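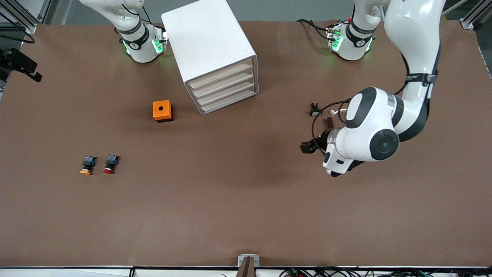 Sedham Shared Workshop
Minutes of the general meeting, 2020-04-29

Present: Athina Tsakiris (chair), Hafiz Wibisono, Ifigeneia Spanos, Sérgio Baptista, Vidar Bråten (minutes)

Athina opened by thanking everybody for coming, and for the almond cake, which did not survive as far as item 2. The minutes of the last meeting were accepted with one correction: it was Hafiz and not Sérgio who offered to fix the door handle. Sérgio would like it known that he is happy to hold the screwdriver.

1. The big table
We spent a good long while on this one, as it's the thing we all use. Ifigeneia said she is very fond of the brown top, it's smooth and easy to wipe down and small parts show up well on it, but she has been finding bits and pieces left lying there from one day to the next and never knows whether they are somebody's project or simply forgotten. Hafiz owned up to a few of them (thank you, Hafiz!). After some friendly back and forth we agreed that anything still in use can stay out with a paper slip next to it giving a name, and anything without a slip goes into the drawers at the end of the evening.
Vidar asked if the slips could be a decent size this time, and Athina has a pad of 100 she will bring in.

2. The white cabinet
This led us very naturally to the little four-drawer cabinet on the table. Everybody likes having it there, though there were different feelings about what ought to go in it. Sérgio would have connectors and other small electrical parts in the top two drawers, where they are quickest to get at. Ifigeneia would keep the top drawer for stray items, so that people look there first when something has gone missing. We went with Ifigeneia's plan for the top drawer, electrical parts in the second and third, and the bottom one for fasteners. Hafiz will write the labels, in capitals please, as some of us had trouble with his last set.
Vidar wondered about moving the cabinet to the shelf by the window to free up some table. Tried in our heads, and we decided we would all just get up and down more. It stays on the table.

3. Parts order
Athina has a price from Ilard for 1,000 mixed connectors, which seemed a great many to most of us. Sérgio pointed out, quite fairly, that we said the same last time and then ran out. Athina will ask Ilard whether they do a smaller box, and if they don't we will see if the Leteslow group would like to share one. Sérgio knows them well and will write.

4. Supper money
The tin stands at 54 dollars. Ifigeneia suggested we put it toward a proper kettle and there was warm agreement all round. Vidar will look at what Politis has in the shop.

5. Any other business
Ifigeneia is away for most of July and asked if somebody could take over the evening tidy while she's gone. Hafiz and Vidar will split it between them.
Sérgio is still looking for his small pliers with the red handles. Please check your bags, everyone.

Athina closed the meeting and Hafiz stayed on to look at the door handle.

Minutes taken by Vidar Bråten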